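How I Pack a Care Box That Gets There in One Piece

Posted 16th September in Mailing & Gifting

My niece started college last month, so I'm back in the care package business, and I'm having a ball! I've mailed a lot of these over the years (and received a few soggy ones myself), so I'm writing down how I do it now.

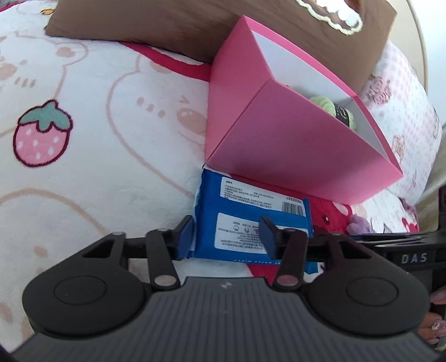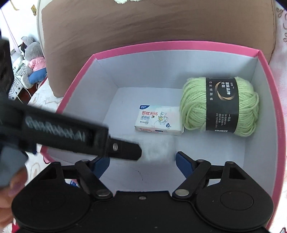 Wipes and a pink box. The packing steps start below.

FILED UNDER: PACKING BASICS

Start with the address. I know, I know, you want to get to the goodies. But dorms are picky, and Hedport wants the hall name, the room number and the mailbox number, in that order. I once left off the mailbox and my cookies spent nine days in a back office. Text your person and have them type the whole thing out for you.

Next, pick the box before you buy anything. I used to do it the other way and ended up with a pile of stuff that fit nothing in the house. Set your box on the kitchen scale and write down what it weighs empty. My usual one is 300 grams, and I like to keep everything I put inside it under 2000 grams so I can still carry it to the post office with a coffee in my other hand.

Lay it all out on the bed first. Heavy things in one pile, squashy things in another, anything that could leak in a third. Shampoo, hot sauce, hand lotion: unscrew the cap, put a square of plastic wrap over the opening, screw the cap back on, then zip the bottle into a bag. My neighbor Annunziata Ferraro taught me that one after a jar of her De Luca peppers let go on the way to her son. He still wore the sweater, apparently.

Heavy pile goes in first, flat on the bottom and toward the middle. Then fill the gaps with the squashy stuff. Socks are wonderful here, and so are dish towels, and who doesn't need more of both? I roll them tight and jam them into the corners. Cookies ride on top in a hard tin with a piece of bread in with them to keep them soft (toss the bread when you get there, kids).

Do the shake test. Close the flaps, hold the box against your chest and give it a good wiggle. If anything slides, open it up and add more paper. I save the brown paper from my Asaser orders all year for this, and it crumples beautifully.

Now tape. I run 2 strips down the center seam, top and bottom, and one across each end. I tried the bargain stuff and it popped off in the cold, so I buy Priveo, the wide kind. Press it down hard with the side of your hand.

Put a second copy of the address inside, right on top, before you close up. Labels do get torn off. If you're reusing a box, black out every old barcode with a marker.

Brendan Hennessy asked in the comments on my April post what to do about chocolate in warm weather. Skip it! Send gummy candy, pretzels or trail mix and save the chocolate for after Halloween.

My last one cost 37 dollars to fill, before postage, and most of that was coffee. Next week I'll put up my cookie tin recipe, the oatmeal one with the dried cherries.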